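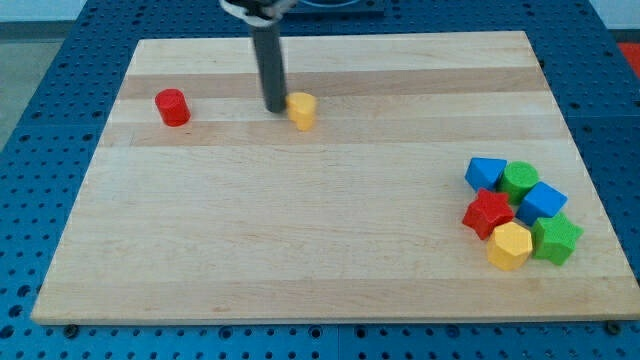

Photo: Pongsak Saengthong / Gukero

Risville Enabling Works Register

README for release 2, Jan 26, 2024

Contents

The register lists public works that have to be in place before planned building in Risville can be connected or occupied. It covers water mains, foul and storm sewers, treatment capacity, access roads, and power supply. There are 219 works in this release. Each row is one work. A site that needs a new main and a new junction has two rows.

Files

works.csv: the main table
sites.csv: housing, commercial and industrial sites served by each work
funding.csv: funding source and status, where the city has published it
changes.txt: corrections made after release 1

Main fields in works.csv

work_id: stable between releases. Numbers from withdrawn works are not used again.
type: water, sewer, treatment, road, power, other
stage: proposed, designed, tendered, on site, complete
lead_body: the office or utility responsible for delivery
homes_held: homes with planning approval that cannot be occupied until the work is complete
last_checked: month and year of the most recent source document

Sources

Rows were compiled from council minutes, tender notices, planning files and the utility's capital program. Babita Khurana coded the water and sewer works. Zuzana Vlček coded roads and power. Where two documents gave different stages, the later one was used and the earlier one was noted in the comments field. The source cutoff for this release is the end of October.

Known problems

Works under 90 meters in length are often bundled into larger contracts and may be missing. Please don't use the register to estimate total pipe length.

homes_held is blank for 17 works because the planning files give floor area only. Blank does not mean zero.

Some homes wait on more than one work. Adding up homes_held across rows will count them twice. Use sites.csv for totals.

The Mirkance pumping station appears as a single row although it will be built in two phases. We plan to split it in the next release.

Cost figures are left out. Published estimates use different base years and some include land.

Changes from release 1

The Kubíček industrial park is now one site. It was previously listed under three names. Sites with fewer than 800 square meters of approved floor space have been added. Stage codes were rewritten as words.

Use and corrections

The tables may be reused with credit to the Risville Enabling Works Register. Please state the release number. Corrections go to Dagmar Pešek, who maintains the files, and should include the work_id and a copy of or link to the source document. Requests for the older scanned minutes go to Alžběta Malý.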